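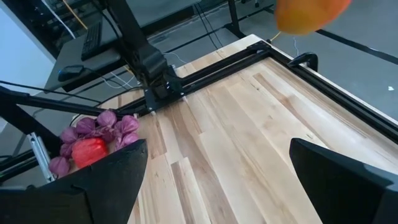

卓上に実りを置く 模造果実と籠のしつらえ

トロンドロウ生活文化財団では、家庭の卓上を飾ってきた模造の果物と野菜を、生活資料の一分野として収集している。登録点数は本年3月の時点で3768点に達した。本号では、その取り扱いと飾り方について、資料室の実務に即して紹介する。

模造果実は長く室内装飾の脇役とみなされ、傷めば捨てられるものであった。産地や製作者の記録が残る例は少なく、当財団に寄贈される品も、多くは台所の棚や応接間の籠に入ったまま届く。資料室長のスルヤニ・ジュガは、受け入れの際に籠と中身を分けて登録することを原則としつつ、届いた時点での組み合わせを必ず書き留めるよう定めている。どの実がどの実の隣に置かれていたかは、一度取り出すと復元が難しい。

色の取り合わせ

紫と赤は、籠飾りにおいて最もよく用いられる組み合わせである。紫といっても幅があり、赤紫から菫色、淡い藤色までが一つのまとまりの中に混在する。先の尖った小さな粒が寄り集まったものは、にんにくの類とも小玉ねぎの類とも見え、皮のまだらな色合いが光沢のある赤ピーマンの肌とよい対照をなす。艶のあるものは一点で目を引くため、艶を抑えたものの間に沈めるように置くと落ち着きが出る。

台の色も無視できない。淡い黄白色から蜂蜜色、やや濃い褐色までの木片を接ぎ合わせた天板は、それ自体に縞の表情があり、濃い色の実を受け止める。白布を敷くと実の輪郭は際立つものの、模造品特有の硬さも目立つ。当室では布を用いず、木の面をそのまま見せる方法を基本としている。

展示を担当するウラン・パンガリブアンによれば、初心者が迷うのは緑の分量であるという。葉を多く入れれば瑞々しく見えるが、葉ばかりが手前に出ると実が隠れ、籠全体が造花の鉢のような印象になる。葉は小さなものを実の脇に添える程度で足りる。

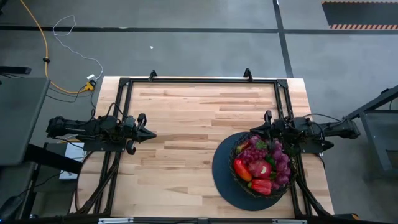 籠と敷物の関係

濃い青鼠色の丸い敷物に、縁に透かしのある編み籠を載せる。籠を敷物の中央に据えるのが作法と思われがちであるが、右に寄せ、左と手前に敷物を三日月形に残す置き方もある。暗い色の籠は木の天板に直接置くと輪郭が強く出る。間に敷物の面が入ることで、木の明るさから籠の暗さへの移り変わりが穏やかになる。

中身の配置では、房を一方に固めないことが肝要である。赤みを帯びた紫の小ぶりな房を左上に、粒の大きい紫の房を右側に沿わせ、中ほどに丸みのある赤い実を据えれば、左右に同系色がありながら単調にならない。粒の大きさの違いは、離れて見る者にも伝わる。

照明は斜め上から当て、赤い実に白い照りが一か所のる程度にとどめる。照りが二つも三つも出る場合は、実の向きを少しずつ回して調整する。

手入れと保管

模造果実の大敵は埃と直射日光である。当室では次の手順を標準としている。

籠から実を出す前に、上から見た配置を紙に写す。
柔らかい刷毛で、房の付け根から粒の先へ向けて埃を払う。
艶のある実は乾いた綿布で拭き、洗剤は使わない。
籠の編み目は裏返して軽く叩き、透かしの部分は細い筆で掃く。
房ものは重ねず、浅い箱に横たえて収める。

色移りは見落とされやすい。濃い紫の粒と淡い色の実を密着させたまま夏を越すと、淡い方に染みが残ることがある。修復を受け持つサオダ・ギンティンは、保管箱に入れる際に薄紙で一房ずつ包むことを勧めている。包みには品名を鉛筆で記す。品名が定まらない場合は推測で書かず、「紫、房状」のように見たままを書く。この記載法は、後日の調査で同定をやり直す際に役立っている。

籠については、縁の傷みを先に点検する。持ち上げるときは縁に指を掛けず、両手を底に添える。透かし編みの縁は見た目より力に弱く、寄贈品の破損の多くがこの部分に集中している。

公開のご案内

当財団では、籠飾りと卓上装飾を主題とする所蔵品展「卓上の実り」を、ストント館二階展示室において2025年5月9日より開催する。籠と中身を届いた時の組み合わせのまま並べる区画と、当室で組み直した区画を設け、両者を見比べられる構成とした。会期中は籠の組み方に関する講習を7回行い、定員は各回30名とする。講師はラティ・タリガンが務める。

模造果実の寄贈に関する相談は、資料室受入係プラセティヨ・ウイが承る。籠に入った品は、中身を取り出さずそのままの状態でお知らせ願いたい。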